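Trundura opens pantry drawer showroom in Bidcombe

BIDCOMBE, 2021-06-15 - I've been fussing over kitchen drawers for almost 20 years, so you can imagine how pleased I am to say our new showroom on Kermani Street is finally open! I'm Roswitha Thaler, I run Trundura, and I'd love for you to come by and pull on everything.

The star of the place (for me, anyway) is the Sturen, our shallow pull-out drawer. We started sketching it in February after one too many customers told me they'd lost a bottle of something at the back of a deep cabinet. So we kept the drawer shallow and put raised walls on it. Bottles, packets, whatever you like, you look down and there they are. 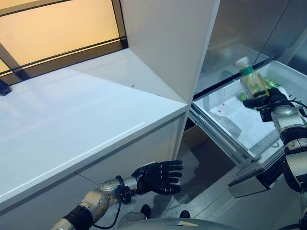

A white pull-out drawer with its metal rail, a white liner and a green-capped bottle.

I always tell people to put a liner down first - plain paper is fine, and you just swap it when it gets grubby. Tall bottles go toward the front at my house, but my sister does the opposite and we've stopped arguing about it.

The first 1,000 drawers are ready to ship, and they come in 5 widths. If you bring your cabinet measurements along, we can sort out a fit in 15 minutes or so while you have a coffee.

The showroom is open Tuesday through Saturday. Press visits are welcome any morning, just ask for me at the front desk.

Contact: Roswitha Thaler, Trundura, Bidcombe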